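Subject: Re: [gripper-users] Storen hand kit: anyone paid for one yet?

On the list, somebody wrote in November:

> Has anyone on here bought the Storen hand-held kit with their own money? Our
> place is choosing between that and the Trorance one and the two brochures
> read as if the same cheerful person wrote both. We want it for kitchen jobs,
> mostly clearing and setting tables. I don't need it to be clever. I need it
> to pick up a plate, and to still do so in month three.
>
> Also, is the Oda software worth having or can we skip it?

Yes, own money, or at any rate the budget I have to defend in front of people, which feels the same. We took two Storen hands and a year of Oda. I have had the Trorance on loan as well, though not for long enough to be fair to it, so please read the next bits as unfair.

Price first. The Storen is 1000 a hand before tax. Two hands, the charger, the spare pads and delivery came to 2132, and the 132 is where all the arguments were. The charger is extra. I asked what one was meant to do with a battery and no charger and was told that many customers already have one. We didn't.

The hands are decent. The fingers open wide enough for a dinner plate taken by the rim and the linkage has no slop in it that I can feel. The grips are shaped for a larger person than me, and by the end of an afternoon my thumb has opinions. Weight is fine for the first hour and then it's a dumb-bell with a cable.

Pads are the weak spot. The blue textured ones are very good on glazed crockery and wear quickly. The dark grey ones last and have the grip of a polite handshake. You can mix them, blue on one finger and grey on the other, which the manual advises against on page 12 and then shows in the drawing on page 14. I've come to prefer it. A plate held between one grippy pad and one slippery one will turn a little and settle, where two blues hold it at whatever silly angle you first grabbed it.

On kitchen work in particular: deep plates are easy, flat plates on a smooth cloth are a pain. You need to get a fingertip under the edge, and a glossy oilcloth gives you nothing to push against, so the plate sets off across the table at walking pace. Bowls are easy until one is on its side. Polished steel is its own trouble, because Oda's tracking takes reflections seriously and will now and then decide that the table is somewhere inside the bowl. 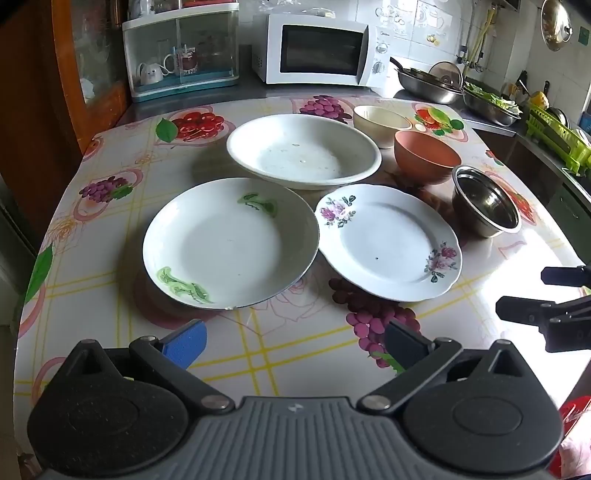 Oda is the part I would skip, speaking as someone who skipped it. We bought Storen hands last year and wrote our own script for the recordings in a wet fortnight. It's ugly and it has never once asked me to log in. The tracking drifts on shiny things there too, so you wouldn't be losing anything. What I'd pay for is the Pleranden pad set, which fits the Storen fingers if you take the old screws out and don't mind voiding whatever they call a warranty. Ours have lasted a good deal longer than the blues.

Thanks for that, whoever posted it through the web form. I've pasted it in above as it only came to me and the original question was to everyone. I half agree. If you have a person who likes writing scripts, skip Oda. If that person is you and you also have a job, pay up. We logged 102 table settings with it before the first crash, and the crash lost only the one it was working on. The log-in business is every bit as annoying as described.

Hadn't heard of the Pleranden pads fitting. Do they need the longer screws? The silver ones at the pivots on mine are tiny and I have already met the kitchen floor on my hands and knees once over a dropped one.

As for the Trorance, it's lighter, the grip suits my hand better, and it wouldn't open wide enough for our big oval dish held across the middle. Support answered within the hour to say that most people use smaller dishes.

So: Storen hands, order the charger at the start, buy twice the blue pads you think you need, and get a quote without Oda before you let them show you Oda. The demo is very good. Eat first.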